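Rundine Building, Unit 104 — Kitchen Safety Inspection
Checklist with comments
Prepared for: Van Beek Property Services
Period: March

1. Electrical
Countertop outlets GFCI protected: Yes
Test and reset buttons work: Yes, except outlet left of sink
Comment: Outlet left of sink does not trip on test. Replace before next occupancy. Circuit is labeled correctly at the panel.

2. Range and hood
Anti-tip bracket installed: No
Hood filter clean: No
Comment: Bracket is missing from the rear left leg. Install per manufacturer sheet. Filter is heavily loaded with grease and should be swapped, not washed. Hood fan runs on both speeds — slight rattle on high.

3. Plumbing
Shutoff valves turn freely: Hot yes, cold no
Leaks at trap: None found
Comment: Cold shutoff is seized. Dinus valve, same model as in the Meline units, where 2 were replaced last year. Water at tap measured 104 degrees F after three minutes. Within limits.

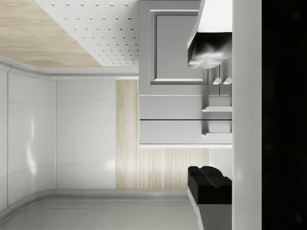 4. Cabinets and storage
Wall cabinets are checked for anchoring, hinge wear and loose hardware. Pull each unit by hand at the bottom rail; any movement at the wall is a fail. Raised-panel doors with small round knobs set close together, as on the light gray cabinet, are checked for knob screws backing out, and child latches go on the inside so the door face is not drilled. Base cabinets passed. One wall cabinet to the right of the hood has a stripped upper hinge screw.
Chemicals stored above child reach or latched: No
Comment: Drain cleaner under sink, no latch. Fit latch or relocate.

5. Fire safety
Extinguisher present and charged: Yes
Smoke alarm within range of kitchen: Yes
Comment: Extinguisher bracket is behind the pantry door. Move to the hall side — it can't be reached with the door open.

6. Result
Conditional pass. Items 1, 2 and 3 to be corrected before occupancy. Items 4 and 5 at next visit. Repairs over $300 need written approval from Van Beek.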